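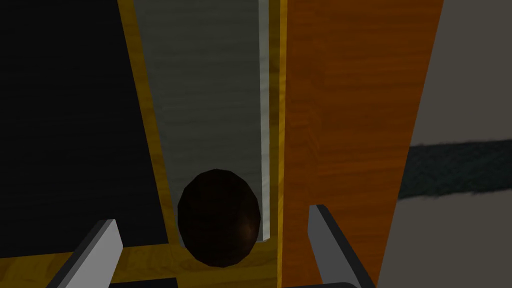
Ilona Lakatos wrote that her finger pads wore unevenly until she checked the gap on both sides at every change.

Osura two-finger gripper, replacement finger set
Order no. 575
Supplied by Skavent

Set contains 2 fingers, 3 spare pads and fixing screws. Always change both fingers together.

Fitting: switch off the arm and lock the supply. Open the gripper fully and undo the old fingers. Wipe the palm, fit the new pair and tighten the screws by hand, then with the key. Run 10 slow open and close cycles with no part in the grip, then set the zero point again.

Not suitable for the Wernon palm.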